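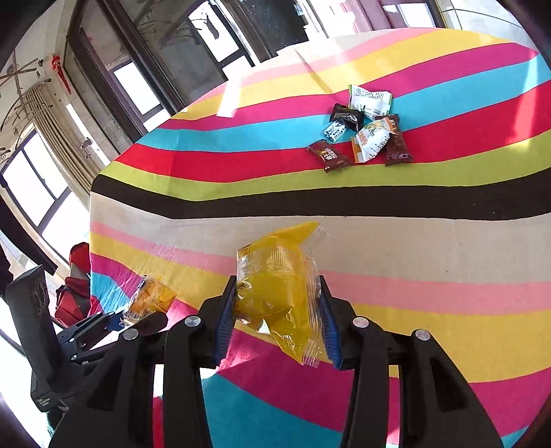

Learning from hand-held demonstrations: what changed when we stopped tidying up

January 24, 2020

I have been meaning to write up the snack sorting work since before Christmas, mainly so that I can stop explaining it in emails. The short version is that a policy trained on demonstrations from ordinary homes did better on our test bench than one trained on the bench itself, and that most of the gain seems to come from wrapped food.

Some background for anyone who hasn't read the earlier posts. We collect demonstrations with a gripper that a person holds and works by hand, with a camera fixed to it. You pick things up and put them down as you would want the robot to do it, and the video gives us both the picture the robot will have and, after some processing, the path the hand took. The robot arm stays in the lab. Ours is called Umau and it is bolted to a bench, so going anywhere with it was never an option.

The first set was recorded in May. Maeve Rafferty and I did all of it on the bench, with a grey mat under everything and the blinds down. We were pleased with how clean it looked. The task was simple: take a snack packet or sweet from the table and put it in a tray. The tracking hardly ever failed and the policy learned it quickly. Then we swapped the grey mat for a checked tea towel and it went to pieces. It would reach for the edge of a check and close on nothing, lift, carry the nothing across to the tray and let go.

I tried the usual things first. Changing the colours of the training images at random helped a little. Pasting in backgrounds helped with flat patterns and made it worse with anything shiny, I think because the pasted edges around a clear wrapper look wrong. You can see the table through a real one, bent and broken up by the creases, and our cut-outs didn't have that.

So for the second set we went to people's houses. The rules were few. Use whatever table is there, leave the cloth on, don't move the lamps or close the curtains, and use whatever snacks are in the cupboard. We asked for at least one thing in a see-through wrapper. A striped cloth in strong colours turned out to be about the hardest surface we met, and also the most useful. With yellow packets on a cloth that has yellow in it, colour alone doesn't tell you where the packet stops. Sun on the table makes it harder again, with part of the cloth washed out to nearly white.

How the packets were gripped mattered more than I had thought. The ribbed pads hold a crinkled wrapper well if you take it by the body, with the crimped edge standing up above the jaws. If you take it by the crimp alone it swings, and the swing upsets the placing. In the bench set we had a mixture of both and I had never written down which was which. For the house set we agreed to grip the body every time, unless the packet was lying so that you couldn't. Maeve also went back and labelled the old demonstrations by grip, a dull job for which she has my thanks.

Small wrapped sweets were a separate problem. They were often in a little group, and the person holding the gripper would naturally take the easiest one. The policy learned to do that too, up to a point, but when two were touching it tended to aim for the middle of the pair. Spreading them out would have fixed the numbers and taught us nothing, so we left them as they fell.

Now the results. We ran 30 trials per condition on Umau, with cloths and packets that appeared in neither set. I judged a trial a success if the item ended up in the tray without being dropped on the way. The policy from the house set managed 90 per cent on packets. The bench policy did so badly on patterned cloths that I stopped it early in two of the conditions, when the jaws were pressing into the table, so I am not going to quote a figure for it as though it had completed the test. On the plain grey mat there was little between them, with the bench policy slightly ahead, as you would expect.

Sweets were worse for both. The house policy was decent on single ones and poor on groups, and I don't have a good answer to that yet.

There are three things I would be careful about in reading this. The house set is bigger than the bench set. I cut it down to the same size and trained again, and most of the advantage stayed, but I only did that once and with one random seed. The second is that the bench set has the mixed grips in it, and I haven't yet trained on the body-grip part alone. The third is that the people recording in the second round had more practice, Maeve and me included, and smoother demonstrations are easier to learn from whatever they are filmed on.

Tracking was the main cost. In strong sun the camera's exposure jumps when you turn towards a window, and the position estimate can slip while that happens. We threw those recordings out. I switched from our own matching code to Clavwood halfway through and reprocessed everything with it so that the sets would be comparable. It lost fewer recordings. It is also slow, and on my machine it has to be left overnight. Stripes gave it some trouble as well, when the view was nearly all cloth and one stripe looked much like the next, and having a bit of the room in view beyond the table helped a good deal. We now ask people to start each recording with the gripper held back so that some of the room shows.

A couple of people have asked whether the same approach would work for Juška, the drawer-opening task. I would guess that it would, but drawers don't crinkle and the difficulty there is mostly force, which the camera can't measure. I would rather not promise anything.

Next I want to run the body-grip comparison, then repeat the cut-down training with more seeds. The labels are on the Flidell share already, in the folder with the old calibration files. The recordings will follow when I have asked each household again whether they are happy for the inside of their house to be passed round. If you had access before, you still do.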